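Skumimwood Tabletop: Set-Up and Care
Section 4. Placing, Fixing and Finishing the Top

This section covers the brown Skumimwood top on the Plener base. If you have the Fanderska base, the steps for the top are the same, but use the bolts from the Fanderska hardware bag and follow the torque note on the bag label. The base must be fully assembled (Section 3) before you start.

You will need
Two people
Pencil and tape measure
Spirit level
Hex key (supplied)
Soft cloth, two if you plan to oil the top the same day
Blanket or flat cardboard, larger than the top

4.1 Before you begin

Leave the top in the room where it will be used overnight, lying flat, with the wrapping opened at both ends. Wood that has been in a cold truck needs time to settle. In January, or any time the heating is running hard, give it a second night.

Caution: Do not lean the top against a radiator or stand it on one corner.

4.2 Choosing the position

1. Decide which long side will be the front. The front edge has the small rounded profile. The back edge is square.
2. Put the base where the table will stand. If it goes against a wall, leave a gap of 4 mm between the wall and the back edge of the top. Painted walls mark easily, and the wood moves a little over the year.
3. Check the base with the level along both directions and adjust the feet.
4. Tighten the lock nuts on the feet by hand. Check the level again.

Note: On a soft floor, such as carpet, check the feet again after a week.

4.3 Fixing the top

1. Spread the blanket on the floor and lay the top on it, good side down.
2. Lift the base, turn it over and set it on the underside of the top.
3. Measure from the base to the edge at all four corners. The overhang is 100 mm at each end. Front and back should match each other.
4. Start every bolt by hand, two or three turns only. If a bolt will not start, shift the base slightly. Do not force it.
5. When all bolts are in, tighten them in a cross pattern, a half turn at a time.
6. Stop when the washer no longer turns under your finger. The slots in the brackets let the wood move, and a bolt that is too tight cancels that out.
7. With one person at each end, turn the table onto its feet. Lift by the base, never by the edge of the top.

Caution: Do not drill extra holes closer than 128 mm to either end. The end joints run through this area.

4.4 Clamping things to the edge

Lamps, vises, rails and similar fittings can be clamped or mounted on any side that is clear of the base brackets. Put a piece of cork or thick felt between the metal and the wood. Keep the load over the base where you can - the overhang at the ends is meant for elbows and light items.

Check clamps for tightness after the first day and then whenever you clean. If a clamp leaves a dent, see 4.6.

4.5 Oiling

The top leaves the Jiang workshop with one coat of oil. A second coat is recommended before regular use.

1. Wipe the surface with a dry cloth. Do not sand.
2. Pour a small amount of oil on a cloth and work it along the grain, from one end to the other.
3. Wait 20 minutes, then wipe off everything that has not soaked in.
4. Leave the table clear until the next morning.

Warning: Oily cloths can catch fire on their own. Lay them flat outdoors to dry, or soak them in water before throwing them away.

4.6 Marks and small damage

Rings and light stains: Rub along the grain with 200 grit paper, wipe off the dust, and oil the spot. The new patch will look paler at first and darken over some weeks.

Dents: Place a damp cloth over the dent and touch it briefly with a warm iron. Let the wood dry before oiling. Do not do this near the edge joints.

Scratches across the grain: Sand a wider area than the scratch itself, or the repair will show in side light.

Spare bolts, washers and felt are listed in Section 6. For questions about the top, write to Ursina Leitner. For the base and feet, write to Baoshan Lu. Include the number stamped on the underside of the top, next to the left rear bracket. Parts requests received by Thursday noon go out the same week. 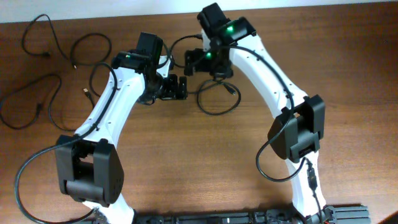
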